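laundry thread because I said I'd do one and it's raining so nothing else is happening

8 September 2024 and the airer is STILL up from last week. that's the sort of household this is

moved the folding out of the bedroom and onto the table. should have done it years ago. bed folding = bad back, plus you end up lying down on the pile "for a minute"

table is one of the pale Fesora ones, got it second hand off someone in Drosthorpe for 27 quid. bit wobbly at one end. folded cardboard under the leg, fine now

grey things are my enemy. T-shirts, pyjama tops, that one pillowcase. all the same grey. you pick one up and have no idea what it is till it's halfway flat

anyway order of play:
towels first, quick, makes you feel like you've acheived something
then trousers
then tops
socks go in a bag and I don't discuss the socks

for T-shirts I do front down, smooth from the middle out with flat hands, sleeves in, bottom up to the collar, then in half again. not the fancy flick one off the videos. tried it 9 times and got a sort of cushion

someone asked do I iron. no. shake it hard when it comes out of the machine, hang it by the hem, smooth it on the table. work shirts get ironed and that is IT

also asked about softener. stopped in April. towels are better for it, tops I can't tell any difference. the Benmoussa flakes are alright but they clump if you leave the box by the sink, so dont

the thing with jersey is it remembers. leave it scrunched in the basket overnight and it'll have those soft creases all day however much you pat it. damp flannel over the worst bit, leave it ten minutes, try again

cotton that says 100% cotton on the label shrinks more than the label lets on imo. had a lovely long one from Huvport, now it's a lovely short one. 40 degrees, my own fault

drawers: standing up in rows, yes I'm one of those now. can see all of them at once so I've stopped wearing the same three

bad news is I can see all of them at once. why do I own this many plain tops

right, kettle, then back to it. tops pile next and they're nearly all grey obviously

will do bedding another day, fitted sheets need their own thread and probably a stiff drink

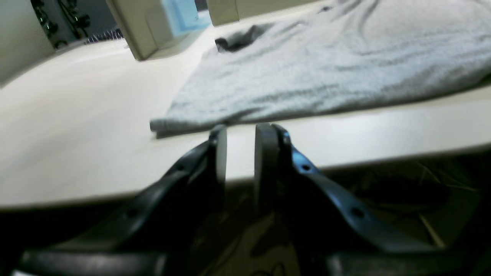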